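Runomo packing cells: gripper overload fault FAQ

Applies to Runomo two-arm cells running Prarik controller software. Last revised in March.

What is the fault?

The gripper stops partway through closing and the controller reports code 49. The arm holds position. The other arm finishes its current move and then parks.

What causes it?

In the units we have examined, the finger carriage was binding on its rail. Motor current climbs, the limit trips, and the drive shuts off. Carriages made at the Ivlow shop before the rail clearance was changed are affected. Carriages made at Cele are not.

When does it usually appear?

After around 2,000 grip cycles. The earliest case on record came at 1,360. A cell that has passed its first service without the fault can still develop it.

Will the gripper drop what it is holding?

It can. With the drive off, only friction in the gear train holds the fingers. Keep hands out from under the gripper until the arm has been lowered.

Can I clear the code and keep running?

Once. If it returns in the same shift, take the cell out of service. Do not raise the current limit -- two motors were burned out that way.

How do I free a part that is stuck in the fingers?

Press the stop button and lock out power to both arms. Support the part from below, then turn the release screw until the fingers open. Never pull the part sideways.
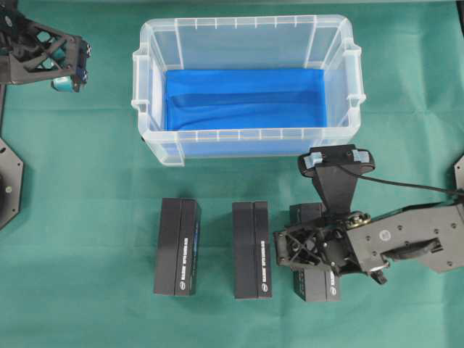 Does the fault depend on what is being packed?

Part width matters more than weight. Wide parts keep the carriage near the outer end of its rail, where the binding is worst. Cartons set in a loose row, like the three black ones here below the clear box with the blue lining, should also be checked for spacing, as a finger that lands on a neighboring carton draws enough current to trip the same code. Leave at least 9 mm between cartons.

How do I get a replacement carriage?

Send the cell serial number and the fault log to Runomo service. Carriages are shipped in pairs. Replace both, then run the homing routine before the first grip.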